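Dawber Community Help > Kitchen and Laundry > Sinks and counters

White haze on black sparkly countertop around steel sink, wont come off

Asked by pruluta_kitchen
November 15, 2018
3 answers

Moved in last February. Counter is black with little white sparkles in it, stainless sink set into it. No idea if it's granite or quartz or what, landlord doesn't know either (or won't say). Problem is the strip around the sink. Dull whitish film, worst at the back by the dish soap and down the left side where I put dirty plates. Looks fine at night, then morning sun comes in and it's awful.

Tried so far: dish soap and hot water. Glass cleaner. A "stone shine" spray called Vasosow that cost too much, looked great for an hour and then seemed worse, kind of smeary. Haven't tried vinegar yet, my sister says yes, my neighbor says absolutely not.

Also the sink itself has gone cloudy at the bottom. Same stuff? Do I treat them the same? Don't want to lose the deposit, it's 500 dollars.

Answer 1
Colin Naylor
Marked as helpful by asker

Neighbor is right, skip the vinegar till you know what the counter is. Sounds like two things on top of each other, hard water and soap/spray buildup. The spray is why it's smeary. Stop using it.

Have almost the same setup at home, did mine over a weekend. Order I'd go in:

1. Clear the whole edge. Everything. Not just slide it over, take it off. Bottles leave a ring and you'll be wiping around them forever. Mine at the start, thermos and soap parked along the back and a plate of utensils next to the sink, so half the counter I wanted to clean was covered:

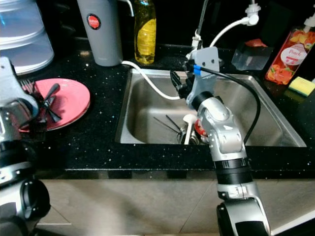 2. Wash whatever's in the sink and get it out of there. Chopsticks, spatulas, all of it. You can't see the haze on the bottom with stuff lying in it, and steel bits sitting in water leave their own marks.

3. Strip the old spray. Few drops of plain dish soap in warm water, microfiber cloth, wipe, rinse the cloth, wipe again with clean water only. Do it twice. Most people leave soap behind and thats half the film.

4. Dry it. Right away, with a towel, don't let it air dry. Look at it sideways with a flashlight. If the haze is gone you're done, it was just product.

5. Still white and kind of crusty? That's mineral. Plastic scraper or old gift card held almost flat, go slow, only on the crust. Then a paste of baking soda and water, soft cloth, light pressure. Test in a corner first, somewhere behind the soap. Rinse a lot, baking soda leaves its own haze if you're lazy with it.

6. Sink is separate. Steel can take vinegar, just keep it off the counter and off the rim where they meet. Soak paper towel, lay it on the bottom, 5 minutes, wipe with the grain, rinse well.

Mine took 40 minutes not counting the dishes. After that I just dry the back edge at night. Soap bottle lives on a little saucer now.

If it's still dull after all that the surface might be etched, cleaning won't fix it. Ask the landlord before you let anybody polish it.

Comment from pruluta_kitchen: did 1 to 4, left side is SO much better. back edge still crusty, doing the card thing tommorow. thank you!!

Comment from Colin Naylor: Good. Go easy near the caulk, it lifts.

Answer 2
clalska77

magic eraser. done. works on everything

Comment from Colin Naylor: Careful with those on anything glossy, they're a very fine abrasive. Can take the shine off and then you've got a dull patch for good.

Comment from clalska77: never had a problem but ok

Answer 3
gravelroad

Agree with the first answer mostly. Only thing to add, find out what the counter is. Drop of water on a clean dry spot, leave it a while. If it goes darker underneath it's soaking in, so probably real stone with no sealer left, and crud will keep grabbing on no matter how much you scrub. If it just beads up then either sealed stone or quartz, test doesn't tell you which.

Had a guy quote me 300 to reseal mine. Did it myself with a bottle from the hardware store, wipe on, wait, buff off. Don't do that in a rental without asking tho.

And write down your water hardness if your city lists it. Mine was terrible, explained the kettle too.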